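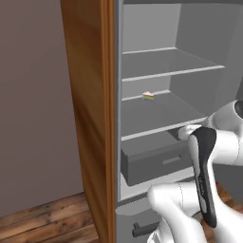

Attachment 1: Refrigerator with wood-finish door panel, open.

Ticket 1384
Opened: 2026-06-02
Site: Ikstead Residence, Prirnunbridge
Requester: Elibariki Nyaga, Housing Office
Assigned to: Ivar Blomqvist, Facilities Systems
Category: Utilities / Electric submetering
Status: Resolved

Reported problem
The monthly statement for the third-floor shared kitchen shows a usage of 900 kWh. The previous statement showed 600 kWh. The Housing Office reports no change in occupancy and requests a review before charges are issued to residents.

Work log

Entry 1. Charges placed on hold. Requester notified.

Entry 2. Interval data exported from the Soltesex metering portal. Readings for the third-floor kitchen and the second-floor laundry room rise and fall together on weekday evenings. Kitchen wiring schedule requested from Fagerlund, the electrical contractor.

Entry 3. Schedule received. One laundry circuit is assigned to the kitchen meter in the portal. The panel labels are correct. The assignment dates from the database update of last October, but the circuit carried no load until the new dryer was connected.

Entry 4. Circuit reassigned to the laundry meter. Test readings taken at intervals of 30 minutes agree with the panel display.

Resolution
The statement has been recalculated and sent to the Housing Office for approval. Residents will receive the corrected version only. Earlier statements require no adjustment.

Follow-up
Fagerlund is to supply a current circuit list for the remaining floors. Tracked under a separate ticket.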